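Onik currant

24 shares
3 comments

The Onik currant is a blackcurrant cultivar grown for its large, mild fruit and its unusual willingness to crop in a container. It was raised at Flomness, a small fruit nursery, by the grower Arvo Seppälä, who crossed a sturdy garden blackcurrant called Kukent with a sweeter, floppier bush known as Sang. The result took the best of both parents, and gardeners who have tried it tend to become devoted to it!

Description

Onik makes an upright, many-stemmed shrub that reaches four to five feet when planted in open ground and stays a little shorter in a pot. The leaves are lobed and bright green, and they give off that wonderful musky scent when brushed, as blackcurrant leaves should. Small greenish flowers open in spring and hang in short strings. The berries ripen from midsummer, turning from green through red to a glossy near-black, and they hold on the bush for a good two weeks after coloring up. Most blackcurrants are too sharp for eating by the handful. Onik is a real treat straight off the stem, with plenty of tang left over for jam, cordial and pies.

Cultivation

The bush likes rich, moist soil and a spot with morning sun. It should be set 2 inches deeper than it stood in the nursery pot, so that new shoots can come up from below the surface. Bushes in a row do best 6 feet apart (Seppälä planted his closer and spent years squeezing between them sideways). In a container, choose one at least 18 inches wide, with good drainage holes, and never let it dry out while the fruit is swelling.

A thick mulch of compost in early spring is about all the feeding a bush in decent ground will need. Potted plants are hungrier and respond beautifully to a balanced feed every couple of weeks until the berries color. The flowers are self-fertile, though a second blackcurrant nearby often brings a heavier crop.

Pruning

Fruit is carried mainly on wood made the year before. Pruning is done while the bush is dormant, usually in December, and it is a pleasantly simple job: take out the oldest, darkest stems right at the base and leave the pale young ones alone. A mature bush can lose up to a third of its stems each winter and come back looking splendid.

Pests and problems

Big bud mite is the main trouble. Swollen, rounded buds should be picked off in late winter, and badly affected bushes dug up. Birds adore the fruit, so netting is worth having ready before the first berries darken. Osaze Yusuf, whose growing notes on Onik are still passed around among fruit fans, also warned about late frost and draped his flowering bushes with old bedsheets on clear nights.

Propagation

Hardwood cuttings root with astonishing ease. Lengths of pencil-thick young stem are pushed into the soil in late fall with a couple of buds showing, and most will be leafy little bushes by the following summer.
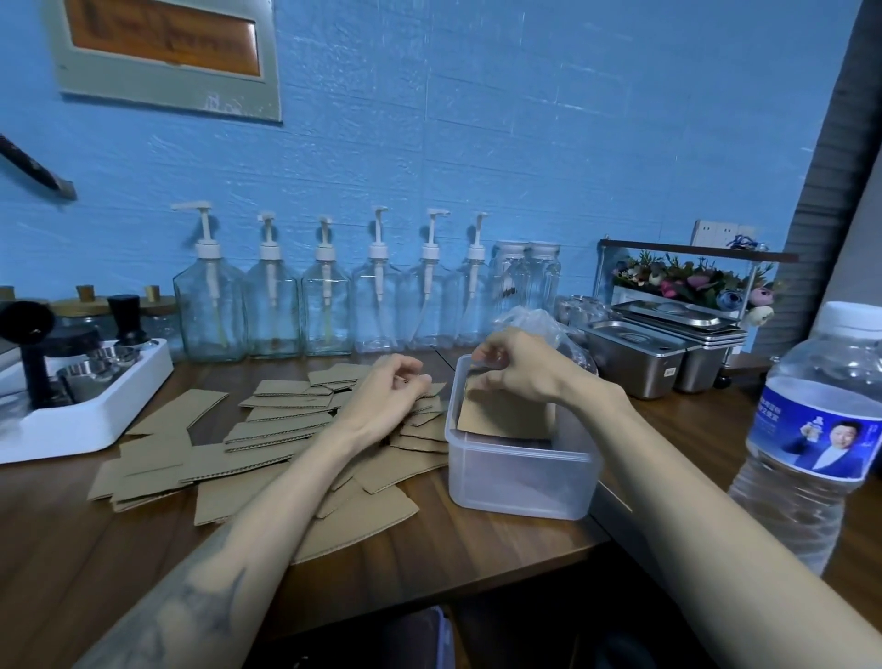
Can Onik currants be grown from seed?

Seedlings will come up after a cold winter, but they vary a lot and won't match the parent bush. Take cuttings if you want the same fruit.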